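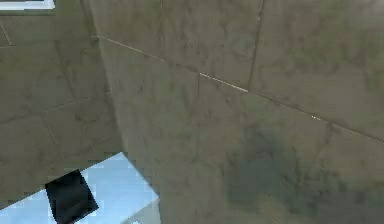
Tiled walls meeting at an inside corner, computer-rendered room.

Corner lock (Wumbei)

Corner lock is the name given to a navigation fault in Wumbei, a control program for household fetching robots that was developed and tested in simulated rooms by the small firm Tokell. A robot suffering from corner lock would drive up close to the place where two walls meet, turn its camera toward them, and then go on making tiny corrections left and right until its time ran out, all the while reporting that it was making good progress. The fault is fondly remembered by many who worked with the program, although it delayed the first public release and led to a fair amount of argument about how such programs ought to be tested.

Background

Wumbei was meant to find a named object in a furnished room, go to it and bring it back. Its early training took place in a set of rendered homes called Dinden, in which the walls, floors and furniture could be given different surfaces – stone, tile, wood, carpet and so on – so that the program wouldn't grow too attached to any one kind of room. In an ordinary run the robot was set down somewhere in the room, given the name of an object, and left to look around for as long as 2 minutes. A run that ended without the object was marked as a failure, but the reason for the failure was not written down anywhere, and this turned out to matter a good deal later on.

Discovery

The fault was first noticed in July by Ximena Ponce, who had sat down to watch a few failed runs over lunch and ended up staying with them well into the evening. She saw that the robot did nicely in the middle of a room, where there was plenty of furniture to steer by, and came to grief when large areas of plain wall filled its view. Her notes, which were passed around the office and later put up on the project's page, suggested going back over a batch of 1000 runs and sorting the failures by the last thing the camera had seen.
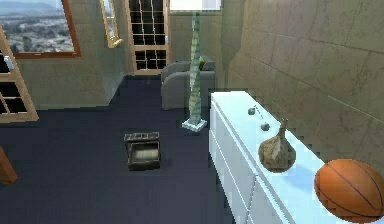 Montserrat Galindo replied under the notes that she would be glad to help with the sorting, but that she doubted the walls were to blame, and that in her view the robot's sense of its own movement should be checked before anyone went repainting the rooms. The two suggestions were followed side by side, and both proved to be partly right.

Cause

Wumbei judged how far it had traveled by comparing each camera view with the one before. On a repeating surface, such as courses of stone blocks or rows of tile, one joint could easily be mistaken for its neighbor, and the program would believe it had moved along the wall when it had hardly moved at all. Wheel readings should have corrected the mistake. A setting left over from an earlier version, however, told the program to ignore the wheels whenever the camera was confident, and the camera was at its most confident when it was wrong.

Corners made matters worse. With a patterned surface on either side, each small turn seemed to confirm the last one, and more than 30 runs in the sorted batch ended this way. 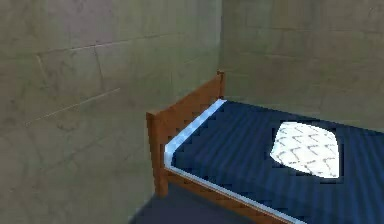 Damián Magaña, commenting on the published findings, asked whether a real robot would have bumped the wall and so found out its mistake, and said he would not want to see it tried in a bedroom at night. The question was taken seriously, and a bumper check was added to the safety tests soon afterward.

Correction

The repair came in 2 parts. The old setting was removed, so that wheel readings were always given some say, and a watchdog was added that stopped the robot and backed it away from the wall whenever the camera and the wheels disagreed for too long. Failed runs were also given a written reason from then on, a habit that Lidthorpe, Tokell's later warehouse program, kept up as well.

See also

Dinden (simulated homes)
Lidthorpe
Wheel slip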